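Workshop notebook, October, started a bit after 7 in the morning

Dye bath log, brown and orange, second go

Okay, so the Kerstead yarn. I left the first skeins hanging overnight and came in early to look at them in daylight before the lamps went on, and the orange is lovely! Much warmer than the swatch I did back in summer. The brown is another story. It's gone a little green on the side that sat against the pot, and I think I crowded it (again). Two skeins at a time from here on, no matter how much of a hurry I'm in.

Recipe as it stood, for whoever picks this up next: onion skins for the orange, walnut hulls for the brown, alum on everything beforehand. Skins soaked overnight in the small pot. I held the bath at 61 C for the whole hour and didn't let it creep up the way I did last time, when I went off to answer the phone and came back to a rolling boil and a very sad skein.

Weights and counts

50 grams per skein, all from the Plunden cone. The ball winder counter says 2,047 turns since I last zeroed it, and I'm writing that down mostly so I remember to oil the thing. It squeaks on the way round and it's getting worse.

The Gruber scale is drifting. I put the brass weight on it three times and got three answers, so I've moved over to the old balance until somebody finds the manual. If you used the Gruber for alum this month, please go back and check your notes!

Wash test

Cold water, the plain soap, ten minutes each. The orange let go of a tiny bit of color in the first rinse and none in the second. The brown kept bleeding into the third, a weak tea sort of color, and I gave up and hung it. I'd like to try a longer soak with the hulls before blaming the alum. The water at Clarkemlow is harder than ours and their browns come out deeper, so maybe a pinch of chalk? Worth one skein.

What I'm aiming at

A heavy bedspread with plenty of texture, brown and orange together, the kind of surface you want to put your hand on. I keep changing my mind about how much orange. Too much and it shouts at you from the doorway, too little and it looks like a mistake.

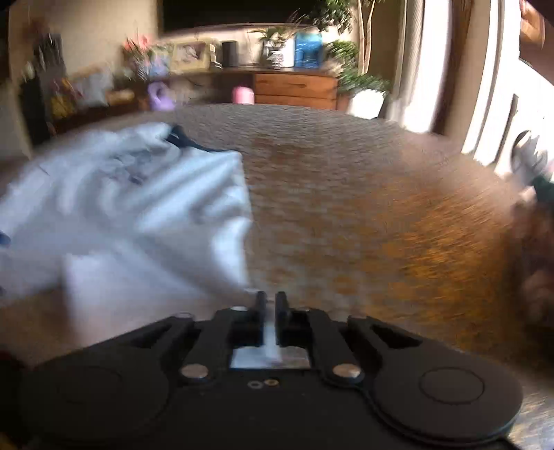 Sampling on the floor loom

Warp is brown, sett a bit looser than I'd normally go, and I'm weaving three little squares with different amounts of orange in the weft. First square is done and it's too stiff, I was beating way too hard. Second one is half done and already drapes better. I'll finish the third after lunch if the treadle tie holds (the left one slipped twice).

Need: more onion skins, string for the treadle, chalk, oil for the winder.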